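Section 4. Installing the Under-Counter Water Filter

4.1 Before you begin

This section covers installation of the Hiren two-stage filter unit below a kitchen counter and connection to the cold supply of an existing sink. It applies to units with the gray manifold head. For units with the older brass head, use the separate sheet packed with the replacement parts kit.

Read the whole section once before shutting off the water. Allow two hours for a first installation. An installer who has fitted the unit before will need less.

The unit is for cold, treated water only. Do not connect it to a hot line, to an untreated well, or downstream of a water heater.

You will need:

Adjustable wrench
Second wrench or slip-joint pliers, for holding the valve body
Drill with a bit suited to the cabinet wall
Phillips screwdriver
Tubing cutter or sharp utility knife
Pencil and level
Bucket and towels
Flashlight

Supplied in the carton:

Manifold head with wall bracket
Sediment cartridge (white label)
Carbon cartridge (blue label)
Feed adapter with shutoff lever
Dispensing faucet with base plate, washers and locknut
Coil of 1/4-inch tubing
Four bracket screws
Cartridge wrench
Service label

Note: The tubing is supplied as a single coil. Do not cut it until step 4 of 4.4 tells you to.

4.2 Choosing the location

The manifold mounts on a side wall or the back wall of the sink cabinet. The bracket must be level and the wall must be at least 1/2 inch thick. Where the wall is thinner, screw a piece of 3/4-inch board to it first and mount the bracket on the board.

Leave 2 inches of clear space below the cartridges. They are removed downward, and a unit mounted too low cannot be serviced without taking it off the wall. Keep the manifold away from the garbage disposal, which will transfer vibration to the fittings if the two are touching.

The faucet may use an existing hole in the sink deck, such as one fitted for a sprayer or soap dispenser. If there is no spare hole, one must be drilled in the sink or the counter.

Caution: Drilling stone, porcelain or glazed surfaces requires the correct bit and a steady supply of cooling water. Counters of natural or engineered stone can crack along a vein or near the sink cutout. If you have not drilled stone before, have the counter fabricator do it. Damage to counters is not covered by the warranty on the filter.
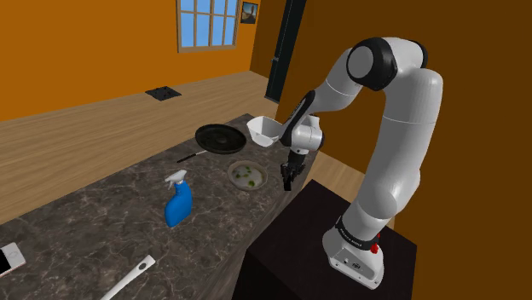
Check the reach of the spout before fixing on a position. The outlet should fall well inside the bowl of the sink with the spout at rest, and the spout should swing clear of the main faucet handle in both directions. Stand the faucet in place without fastening it and move both handles through their full travel. Look underneath as well. The threaded shank must come down in a spot where you can get a wrench on the locknut, and on some sinks the bowl flange or a clip is directly in the way.

4.3 Installing the faucet

1. Clean the area around the hole and let it dry.

2. Slide the base plate over the shank, followed by the rubber washer. The washer sits against the counter or sink deck with its flat face down.

3. Lower the shank through the hole.

4. From below, fit the plastic spacer, the metal washer and the locknut, in that order. On a deck thicker than 1 1/4 inches, leave out the spacer.

5. Turn the faucet so the lever faces the way you want it, then tighten the locknut. Hand-tighten first, then give it a half turn with the wrench. Have a second person hold the faucet body if it tends to rotate.

Do not use plumber's putty under the base plate. Putty stains some stone and softens the washer. If the surface is uneven, a thin ring of clear silicone is acceptable – allow it to cure for the time given on the tube before using the faucet.

4.4 Installing the feed adapter and manifold

1. Close the cold water shutoff valve under the sink. Open the main faucet on the cold side and wait for the flow to stop. If it does not stop, the valve is not closing fully and the house supply must be shut off instead.

2. Place the bucket under the valve. Hold the valve body with one wrench and loosen the riser nut with the other. Water left in the riser will drain into the bucket.

3. Thread the feed adapter onto the valve and reconnect the riser to the top of the adapter. Check that the rubber cone washer is seated in each joint. No thread tape is used on these connections. Set the adapter lever to OFF (crosswise to the tubing port).

4. Mark the bracket holes with the bracket held level, drill, and fasten the bracket with the four screws. Hang the manifold on it and press down until it clicks. Now measure the two tubing runs, adapter to manifold IN and manifold OUT to faucet. Add 6 inches to each, and cut. Cuts must be square. A slanted cut is the most common cause of leaks at a push fitting.

5. Mark each tube end with the pencil 5/8 inch from the cut. Push the tube into the fitting until the mark disappears, then pull back gently. The tube should not move.

6. Route the tubing in wide curves. It must not kink, rub on a sharp cabinet edge or touch the hot riser.

To release a tube, shut off the feed adapter, open the dispensing faucet, press the collar of the fitting squarely with two fingers and draw the tube out. Trim off the gripped end before reusing it.

4.5 Fitting the cartridges

The sediment cartridge goes in the left position, marked 1. The carbon cartridge goes in the right position, marked 2. The threads are identical, so the unit will accept them the wrong way around. Check the label colors before opening the water.

1. Remove the shipping cap from each cartridge. Leave the O-ring in its groove.

2. Wet the O-ring with clean water. Petroleum jelly and cooking oil will swell it and must not be used.

3. Insert the cartridge and turn it clockwise to the stop. Use hand force only. The cartridge wrench is for removal.

4. Write the installation month on the service label and stick the label inside the cabinet door.

4.6 Opening the water and flushing

1. Open the dispensing faucet.

2. Open the cold shutoff valve slowly, then turn the adapter lever to ON.

3. Air and gray water will come out first. The gray color is fine carbon dust. Let the faucet run until the stream is clear and steady, and then for a further 26 minutes. Do not drink this water. It can be used on plants.

4. Close the faucet and wait ten minutes with the system under pressure. Wipe every joint with a dry paper towel and look for moisture on the paper.

5. Check again the next day. A very slow leak may not show in the first hour.

Cloudy water that clears from the bottom of the glass upward contains trapped air. It may persist for several days and needs no correction.

4.7 Cartridge replacement

Replace both cartridges after 310 gallons or six months, whichever comes first. Homes with heavy sediment may need to change cartridge 1 sooner; a marked drop in flow is the usual sign. A unit installed in January is due in July.

Turn the adapter lever to OFF and open the dispensing faucet to relieve pressure before loosening a cartridge. Each one holds a small amount of water, so keep the bucket below it. Flush as in 4.6 after each change.

If the unit will stand unused for more than two weeks, close the adapter. On return, flush for five minutes. In a building that will be left unheated, remove both cartridges, drain the tubing and store the cartridges indoors. Discard any cartridge that has frozen, even if the housing looks sound.

4.8 Troubleshooting

Slow flow from a new unit: the adapter lever is only partly open, or the tubing is kinked behind the manifold.

No flow: check the shutoff valve, then the adapter. Confirm that the tubes are not reversed at IN and OUT. The manifold contains a check valve and will pass nothing if connected backward.

Drip from the spout after closing: normal for a minute or so while the pressure evens out. If it continues, the faucet cartridge is worn. Order part 33.

Leak at a push fitting: release the tube, recut the end square, mark it and push it in again. Replace the fitting if the collar is cracked.

Leak at the riser: loosen the nut, reseat the cone washer and retighten. Further tightening over a crooked washer will split it.

Chlorine taste: the carbon cartridge is exhausted, or the cartridges are in each other's positions.

Knocking when the faucet closes: the tubing is loose against the cabinet. Secure it with clips – snug, without flattening the tube.

Section revised March 2020. Text: Shirin Bagheri. Technical check: Khoa Lã.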